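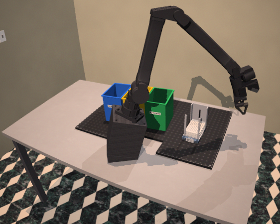

Am Samstag habe ich den dritten Band von »Grinitine« ausgelesen und gleich danach noch einmal den ersten aus dem Regal gezogen. Das mache ich sonst nie. Ich wollte nachsehen, ob die Stadt Clirville am Anfang wirklich so anders aussah, wie ich sie in Erinnerung hatte. Sie sah anders aus. Im ersten Band hat sie noch einen Hafen mit Kränen, im dritten ist daraus ein Fluss mit zwei Brücken geworden, und im Text wird das mit keinem Wort erwähnt.

Mich stört so etwas mehr, als es sollte. Die Serie lebt davon, dass man sich in Clirville auskennt. Die Figuren laufen ständig durch dieselben Straßen, sie verabreden sich an derselben Haltestelle, und im zweiten Band gibt es eine Verfolgung über 16 Seiten, die man nur versteht, wenn man weiß, wo der Markt liegt. Wer so erzählt, muss seinen Stadtplan im Griff haben.

Davon abgesehen ist der Band der beste der Reihe. Die Handlung setzt ein paar Wochen nach dem Brand in der Weberei ein. Steyn, die Reederei, die schon in den ersten beiden Bänden im Hintergrund die Fäden zog, kauft jetzt offen Häuser auf. Die beiden Schwestern sind darüber zerstritten und reden fast das ganze Buch über nicht miteinander. Das ist gut gelöst: Ihre Kapitel wechseln sich ab, die ältere bekommt warme Braun- und Rottöne, die jüngere ein kühles Grün. Wenn sie sich am Ende in der leeren Wohnung der Mutter treffen, sind beide Farben auf einer Seite, ohne dass sie sich mischen. 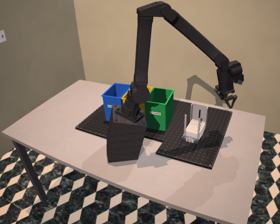
*Geschrieben vom Betreiber dieses Blogs, abgelegt unter: Comics, Gelesen*

Ein paar Worte zur Ausgabe. Ich habe den Hardcover-Band aus dem Jivero-Verlag, 245 Seiten, Fadenheftung, mattes Papier. Das Papier tut den Farben gut, die Schwarzflächen wirken aber etwas grau. In den Nachtszenen auf dem Dach musste ich die Lampe näher heranholen, um die Gesichter zu erkennen. Die beiden älteren Bände hatte ich als Softcover gekauft, im Regal stehen sie jetzt also in verschiedener Höhe nebeneinander. Eine Neuauflage der ersten beiden im größeren Format ist angekündigt, einen Termin habe ich nicht gefunden.

Die Übersetzung liest sich flüssig. Nur bei den Hafenarbeitern bin ich gestolpert. Im zweiten Band sprachen sie ein leicht norddeutsch gefärbtes Deutsch, jetzt reden sie wie alle anderen. Ich fand die Färbung damals albern und vermisse sie nun trotzdem. Beim Lettering ist mir eine vertauschte Sprechblase aufgefallen, im Streit am Kai, dort antwortet die jüngere Schwester auf ihre eigene Frage. Ich habe die Seite dreimal gelesen, bis ich es gemerkt habe.

Was die Politik angeht: Die Reihe wird gern als Geschichte über Verdrängung verkauft, und im dritten Band nimmt das Thema auch den meisten Platz ein. Stark ist es immer dann, wenn es um Einzelheiten geht. Da gibt es eine Szene, in der die Nachbarn im Treppenhaus einen Brief von Steyn herumreichen und jeder eine andere Zahl darin wichtig findet. Einer rechnet aus, dass ihm nach dem Umzug 700 im Monat fehlen würden, in der Währung der Serie, deren Wert man nie genau erfährt. Das sitzt. Die Rede auf der Versammlung zwei Kapitel später sagt dasselbe noch einmal laut und mit Ausrufezeichen. Die hätte man streichen können.

Auch der Schluss hat mich nicht überzeugt. Der Anwalt der Reederei taucht ohne Vorbereitung auf, legt ein Dokument auf den Tisch, und damit ist eine Frage erledigt, die seit dem ersten Band offen war. Vielleicht wird das im vierten noch einmal aufgegriffen. So wirkt es, als sei der Platz ausgegangen. Die letzte Doppelseite mit dem Blick über die Dächer entschädigt ein wenig. Der Hafen ist darauf übrigens wieder nicht zu sehen.

Wer neu einsteigen will, sollte mit dem ersten Band anfangen. Es gibt vorn zwar eine Zusammenfassung, aber sie lässt den Onkel weg, und ohne den Onkel ergibt das halbe Buch keinen Sinn. Ich lese als Nächstes den Kurzgeschichtenband, der zwischen dem zweiten und dritten Teil spielt. Den hatte ich bisher ausgelassen, und vielleicht steht dort ja, was mit den Kränen passiert ist.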